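I have given up on travel pillows. The last one, a Prument, cost more than the bus ride I bought it for and held my head at the angle of a man listening at a door.

Leonilde swears by a rolled-up sweater. In February I tried it for 12 hours and got off with a zipper printed on my cheek, which the desk clerk was kind enough to study in silence.
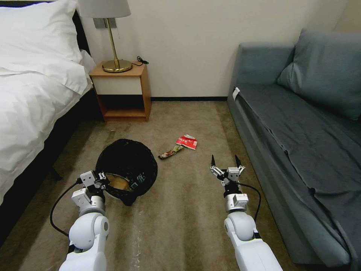
So what do I pack now? A scarf and low expectations, plus earplugs if I remember them.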